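Clearing a shiny table, the Prindis way

Grip cans near one end and wipe the table afterward – the Tranudmont study logged 264 pickups to get there.

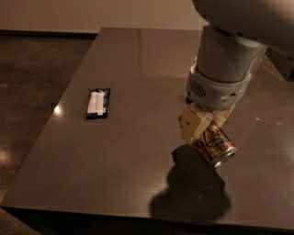 Glossy tables fool cameras and tired parents alike. Prindis scored worst where a tilted can threw a big dark shadow on the polish. Matte placemats fixed 61 of the misses.

Leave snack bars for last.

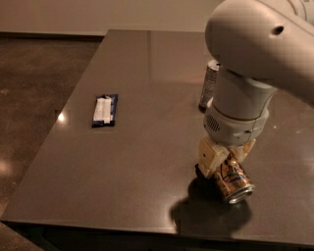 They lie flat, and flat things take patience. My own method is yelling upstairs, success rate unpublished.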